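4. Setting the bearing pads (Flerkbridge footbridge kit)

I've done this one in January with numb fingers, so trust me, lay all your tools out first!

1. Sweep the abutment shelf and check it with the long level.
2. Mark the pad centers 200 mm in from the front edge.
3. Bed each pad in grout and leave it alone for 24 hours.

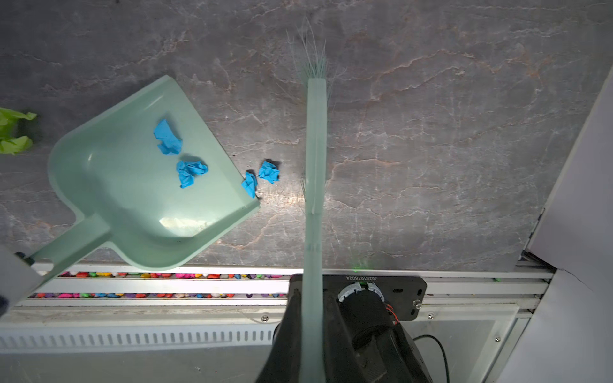 4. Lower the deck onto the pads, fixed end first (the end with the round holes).
5. Run the nuts down finger tight, no more.

Caution: keep your hands off the shelf while the deck is on the crane.

Note: slotted holes go on the Wokanthorpe side.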